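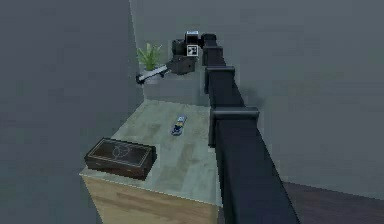 **Category: Pre-purchase inspection / Arm cell, counter tasks**

*Checklist with my comments – 18 February 2024*

Hi all, I've gone through the list before we sign anything with Plateo. The model is the counter layout with the box and the little blue thing on top, so when I say "the counter" that's the one I mean. Tick marks are mine. Severino Herrero still has to look at the electrical lines and initial them.

### A. Space and mounting

- [x] **Cabinet against the back wall, arm coming in from the right.** I like this better than the old plan with the arm behind the counter. You can walk up to the front and see what's going on!
- [x] **Far corner within reach.** The gripper end gets out over the far end of the cabinet in the model, close to the plant. Fine by me, but I want the supplier to give us the reach in writing, with the payload at that reach.
- [ ] **Floor fixing.** The model has dark wood flooring. Our real floor is concrete under vinyl, so please don't let anyone quote us for wood anchors (Moya did, the first time around, and I had to send it back).
- [ ] **Clearance on the door side.** Not checked. I need somebody to hold the other end of the tape.
- [ ] **Swing past the plant.** If we keep a plant in that corner it goes on the hazard sheet like anything else. Leaves move when the vent is on, and I'd want to know what the stop zone makes of that. Easy answer: put it somewhere else.

### B. Arm and gripper

- [x] **Joint collars reachable for service.** They stick out a bit on the links, and I think a person with normal hands could get a wrench in there. Clodagh Keogh thinks I'm being optimistic. We'll see on the demo unit.
- [x] **Tag on the wrist.** The black-and-white square is on the side, where I'd hoped it would be. Add spare tags to the order, they cost next to nothing and they get scratched.
- [ ] **Finger length.** Open question, and it's a money question. Long fingers are great for getting over things but I worry about flex when we pick up anything with some weight, like a solid wooden box. Billari quotes short and long sets separately. Flireo puts both in one kit, $700 for the pair of sets, and that looks like the better buy to me.
- [ ] **Dark finish.** Small thing, but matte black on the arm means scuffs show and grease doesn't. I asked whether a lighter finish costs extra. No reply yet.

### C. Work surface and test items

- [x] **Flat top, stone look.** Good. Mottled grey-green is a fair test for the vision side without being mean about it.
- [ ] **Real countertop sample.** The supplier should run the demo on *our* sample and not a shiny white table. Put this in the purchase conditions, please, I forgot it last year and regretted it.
- [x] **One big item, one small item.** The dark box with the gold lines on the lid and the small blue piece near the middle make a decent pair. If the arm can handle both without a tool change I'm happy – if it can't, we need to budget for a changer and that hurts.
- [ ] **Box near the front edge.** It's close to the edge and at a slight angle. I'd leave it exactly like that for acceptance, since people never put things down straight. Ask for 40 tries, written up one by one, no averages.
- [ ] **Drop protection.** Some kind of soft mat in front of the cabinet. Not in any quote so far. Cheap, so let's just buy it ourselves.

### D. Safety

- [ ] **Stop button on the front side, by the cabinet.** I don't see one in the model, so it needs a spot on the drawing before the visit.
- [ ] **Floor marking.** Tape for now, paint later.
- [ ] **Cable run.** Also not drawn. Severino, this one's yours! Please keep it off the walkway and allow slack at the wrist.
- [x] **Gap between cabinet and left wall.** Kept, and I'd like it to stay. It's in shadow in the model, so if we do keep it, add a light to the budget.

### E. Budget lines

- [x] Base price includes controller (checked on the Plateo quote, page 3).
- [ ] Training for three of us. The quote says two. I've asked.
- [ ] Service contract. The first year is in, the second is "to be discussed," and I'd like it discussed before we pay a deposit.
- [ ] Shipping and unpacking. Line 41 of the spreadsheet is still blank. Clodagh has the carrier's number.
- [ ] Spare fingers, tags, mat, light. Let's make these one line called "small stuff" so they stop getting cut one at a time.

**Where I'm at:** OK to book the demo, not OK to sign. The big ones for me are finger flex, the stop button and that second service year. Send me comments by the end of February and I'll redo the sheet. If you change a tick, put your initials next to it.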